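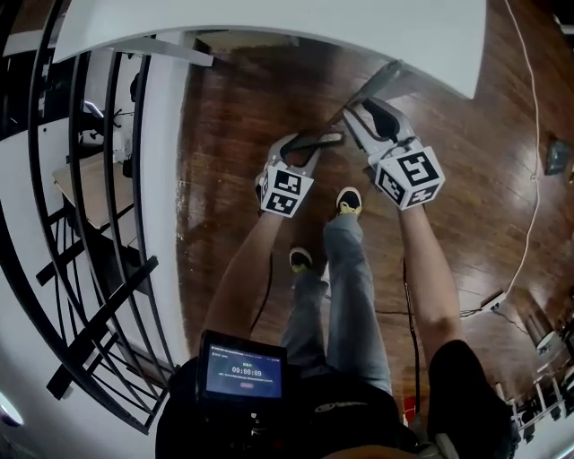 Building a pair of hand-held grippers at home, part two: cubes, cables and a first recording

2025-06-03

If you followed part one you'll have two working grippers by now, with handles that fit your hands and fingers that close without grinding. Well done! That was the fiddly bit. This time we're putting the marker cubes on, sorting out the cables and getting a first proper recording, so the arm I'm building (it's called Grenari, don't ask, I liked the sound of it) has something to copy.

What you need

Your two grippers, two printed cubes, a sheet of matt sticker paper, a sharp craft knife, a steel ruler, some reusable cable ties and a head strap for the camera. I also keep a little recorder with a timer on my front, where I can glance down at it. You can manage with a phone if you've got a pocket in the right place.

Making the cubes

Print the cubes in white and give every face a light sand. Mine came off the printer with a ridge on one edge and I thought it wouldn't matter, and then the sticker lifted along that edge two days later. Sand it.

Print the patterns at 100 per cent scale. Printers love to "fit to page" and shrink everything by a whisker, so measure the black square with your ruler before you cut anything out. Leave a white border all the way round each pattern, as the software needs that to find the edges, and use a different pattern for every face on both cubes. I once stuck the same one on twice and spent an evening watching my right hand teleport.

My two cubes aren't the same size, by the way. The right one is bigger. I started with a matching pair, but I do most of the reaching with my right hand and the tracking kept dropping out when I stretched, so in March I printed a larger one for that side. It's a bit clumsier but I've got used to it. Just put the correct size for each cube in your settings file or the distances will be nonsense.

Fixing them on

Bolt the cube to the gripper body, never to a moving finger. Put thread lock on the bolts if you have any. Then hold the gripper as you normally would, look at it, and check you can see at least two faces without bending your wrist in a funny way. If you can't, turn the mount a notch and try again.

Cables

I run one from each gripper and let them hang. Leave far more slack than you think! My first set were so short that I yanked a plug out every time I reached under something. Tie each one off near the handle so the tie takes the pull and spares the socket. Keep the loose length to the side you're not stepping towards, and wear proper shoes. Socks on a polished floor with wires about is asking for it.

The first recording

Start small. Maximiliano Vidal, who has the bench next to mine at the Drollesby workshop, told me to do short goes of the same dull task until I stopped thinking about it, and he was right. Mine were all over the place to begin with (my early attempts look like somebody swatting wasps).

Press record, glance at the timer to make sure it's counting, and hold both grippers still in view for five seconds. Open and close each one fully. Then do your task, slowly, and look at your hands while you do it. It feels daft, but if your head turns away the camera goes with it and the cubes are gone.

Checking it

Play it back with the marker overlay on before you record any more. I had both cubes tracked for 91 per cent of my first decent batch, and most of what was missing was glare. If yours is worse, try these first:

Turn off any lamp that shines straight on to the stickers.
Shorten the exposure if the patterns smear when you move.
Check for fingers or sleeves covering a corner of a pattern.

I've got nearly 400 recordings saved now and I still check the first one of every session. Part three will be about lining up the left and right gripper data, once I've finished rewriting the script that does it.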